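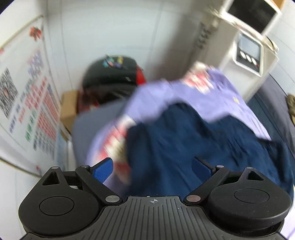

Course Handouts: Textile Care and Household Linens

Unit 4. Fiber Content, Laundering and Storage

Revised April 4, 2023

This handout accompanies the fourth unit of the certificate course in household textiles offered at the Condori Institute. It should be read before the practical session. Students are expected to bring the Kunon care label chart issued in Unit 1, and to have finished the reading on yarn and weave.

4.1 Why fiber content comes first

The care of any textile begins with the fiber. Cotton and linen are cellulose fibers. They absorb water readily, are stronger wet than dry, and tolerate high temperatures. Wool and silk are protein fibers. Both lose strength when wet and are damaged by alkaline detergents and by chlorine bleach. Polyester and nylon are synthetic. They absorb little water and dry quickly, but they hold oily soil and will crease permanently if heated and then cooled while folded.

Blended fabrics are treated according to the more delicate fiber in the blend. A shirt of cotton and silk is therefore washed as silk. Where no label survives, the student should test a hidden seam allowance with cool water and a neutral detergent before going further.

4.2 Sorting

Sort first by color, then by weight, then by degree of soil. Heavy and light articles should be kept apart even when the colors agree. Zippers are closed and hooks fastened. Duvet covers are buttoned, or smaller pieces will collect inside them during the wash and come out poorly rinsed.

New articles in deep shades are washed separately at least once. Navy, black and red dyes are the most frequent causes of staining in mixed loads. Students will find a table of common dye classes in Appendix B of the course reader.
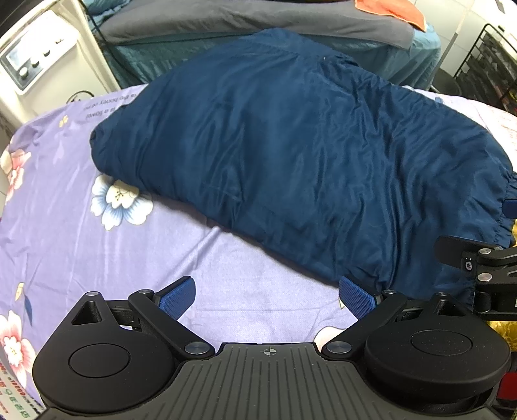 4.3 Washing temperatures

The standard setting for colored cottons in this course is 30 degrees Celsius. Whites used in sickrooms or kitchens are washed hotter, within the limit stated on the label. Wool is washed cool, on a cycle with minimal agitation, and the rinse water should be close in temperature to the wash water. Felting of wool comes from movement, moisture and heat acting together.

Detergent should be measured according to water hardness and load. Excess detergent leaves a residue that stiffens towels and attracts soil. Fabric softener is omitted for towels, where it reduces absorbency.

4.4 Drying and finishing

Articles are shaken out before drying. Knitted garments are dried flat. Woven shirts may be hung by the hem or placed on a hanger while damp. Sheets are hung with the weight distributed evenly along the line, with hems matched.

Tumble drying is suited to towels and to most cotton bedding. Elastic deteriorates under repeated high heat, and fitted sheets are accordingly dried on a medium setting and removed promptly. Iron linen while damp. Iron dark fabrics on the reverse side to prevent shine.
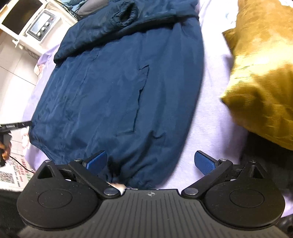
Seasonal storage is the last subject of the unit. All articles must be clean and fully dry before they are put away, as body oils and food traces attract clothes moths and carpet beetles. Pockets are emptied and brushed out. With a padded garment such as the dark navy puffer jacket spread on the bed, the zippered pocket opening should be checked for grit, and the gathered lower hem should be eased out by hand to see whether soil has settled in the folds. Down and synthetic fillings should both be stored loosely, in a breathable cotton bag. Long compression damages the filling and reduces its warmth. Cedar may be used as a mild deterrent but does not kill established larvae.

4.5 Practical assignment

Each student will prepare a written care plan for 2 articles of different fiber content. The plan must state the fiber, the label symbols, the wash method, the drying method and the storage method. The Clolen worksheet is to be used for this purpose and submitted with the plan. Articles from the Plillis study collection may be examined in the workroom but may not be washed.

The assignment carries 30 marks. Plans received after the deadline in June will be assessed only where an extension has been granted in writing by the course office.

Reading for Unit 5: Stain Chemistry, sections 1 through 3 of the course reader.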